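**October, Prurnbridge workshop. Balus kit on trial, second bench entry**

Had the Balus out again from 9.15 and I'm still grinning a bit. For anyone picking this up cold: it's the gripper and wrist camera kit from Cunevport, on loan to us, and we have to say yes or no to buying before the loan runs out. Yesterday was all unpacking and cable. Today it did some work.

Set-up went quicker than I'd feared. The wrist plate took our existing bolts, the software found the camera first time, and the calibration routine talks you through in plain sentences (bless whoever wrote it). I did have to run it twice, my fault, I'd left the speed limit at the factory setting.

Started with furniture, as that's what the Akpalu job will mostly be. They want underneath checks on office seating: column, height lever, fixings. I'd assumed the wrist view would be useless in tight spots with so much black plastic about, but you get the moulding edges, the column and the collar, and the thin bright rod by it, all readable enough to work from.
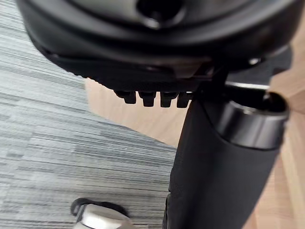
Houshang Rostami reckons the view is the best thing in the kit and the lever test is where it'll be won or lost, as Akpalu won't pay for looking alone. He wants a press-and-release routine written before we decide anything. Fair point! I've put it at the top of the list.

Then on to the long run: pick from bin, put back, 400 cycles, same soft parts as we used for the old gripper. Result was 388 good. The misses were nearly all parts lying flat against the side wall, where the finger comes down and pushes them along instead of getting under. The old one never got near that on the same parts, so I'm delighted, and I think a slower last bit of the approach would win back a few more.

Things I liked:

- finger pads have proper grip and don't mark the parts
- pausing and restarting mid-cycle keeps your count
- the log is plain text, opens in anything

Things I didn't:

- the wrist cable wants another clip, it slaps about on fast turns
- manual says 5 pad sizes, our box had 2. Have emailed Cunevport
- bin wall picks up glare from the lights and the part finder gets jumpy

Tried turning the gripper a touch before going down past the rim, and that felt much more comfortable. Wrote it in as the default for now.

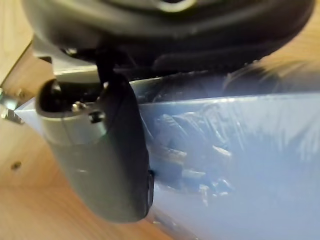
Finger and pad at the bin wall, housing above.

Obed Eshun has the bench after lunch and wants to try the stiffer parts. Obed, please leave the speed where I've set it, and save your log under your own name or it'll write over mine.

To do: lever routine, cable clip, chase the pads, try a matt bin if we can find one. Ask Cunevport what the yearly service covers and whether the pads count as wear items.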